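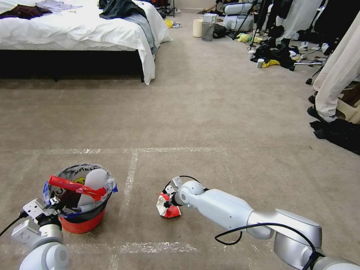
Liis Hunt
Controls technician and spare-time robot tester

3 min read

The two Belkadi arms are back together and I have finally got both sets of fingertips through the bin job. I wrote about the wiring in November, so I won't go over that again. This post is only about how the fingers and the controller settings compare.

The job is simple to set up. Rubbish goes on the carpet inside a grid of tape, and the arms pick it up and put it in a small red bucket with a bag in it. Wrappers, paper and bottles are the usual load. I like the tape because I can write down which square something was in and put it back there for the next go.

Set one is the stock Zendetti fingertip, which is hard and quite narrow. Set two is a softer pad that Necati Keskin cast for me at Endine. I ran each set 100 times with the same controller settings, then again with the closing force turned down.

The hard tips are better at thin things. A flat wrapper needs a finger to get under the edge, and the soft pad tends to push it along the carpet instead. The soft pad is better on bottles. It lets them settle a little as the jaws close, where the hard tips will sometimes squeeze one out sideways. Crumpled packets went well with either set, and I stopped bothering to note them separately.

Over the hard tip runs I got 93 clean picks at normal force. I have not finished adding up the soft pads, as my notes for the second half are in two different notebooks. 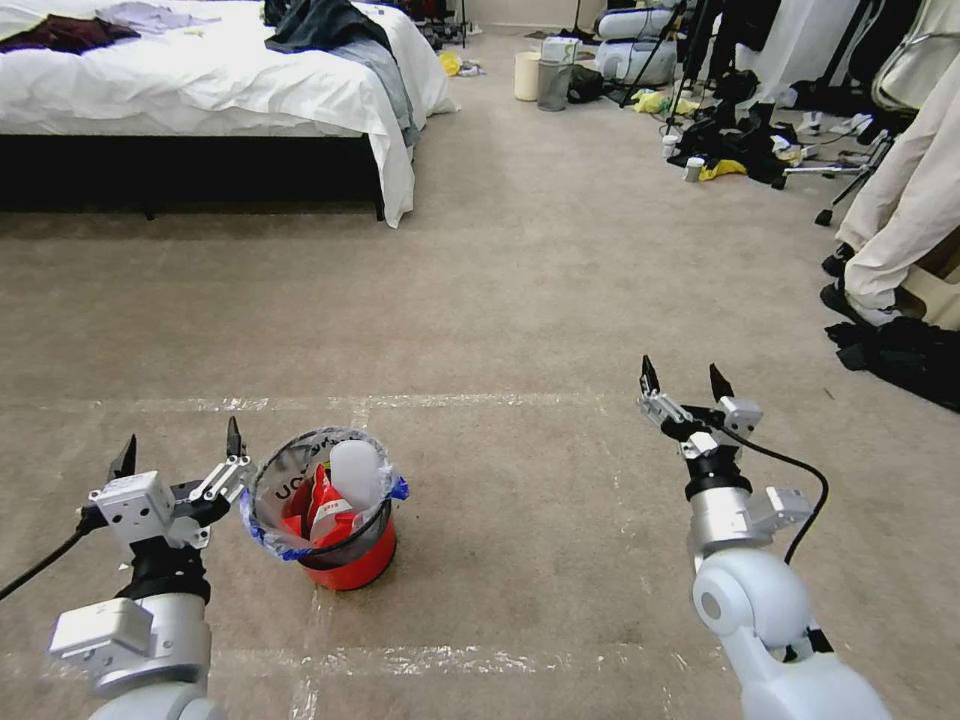 Do you need two arms to put rubbish in a bin?

One arm will do if the bin is heavy enough to stay put. With a light bucket I prefer two, so that one can steady it while the other drops things in.

The other thing I changed was the wait between the arm stopping and the jaws closing. The controller came with a long one. I cut it down in five steps and the picks stayed good until the last, when the arm was still swaying slightly as the fingers shut. I went back one step and left it there. Gönül Işık uses the same controller at Heramdale and had ended up with nearly the same value, so I am fairly happy with it.

Cables took up more of my time than they should have. If the loop at the wrist is too short it pulls when the gripper turns, and the position drifts. Too long and it catches on the bin. 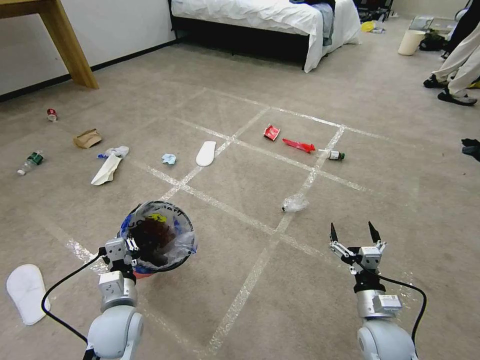

What I'm keeping

Hard tips on the right arm, which does most of the picking, and soft pads on the left for the rim of the bin. The setup file is now up to line 2,919 and badly needs tidying. Huiling Li has offered to look at the part that shares out the work between the arms, and I'll post her version when I have run it.

Next I want to try a wider jaw on the insoles. They lie very flat, and my results with them so far are poor whichever fingers I use.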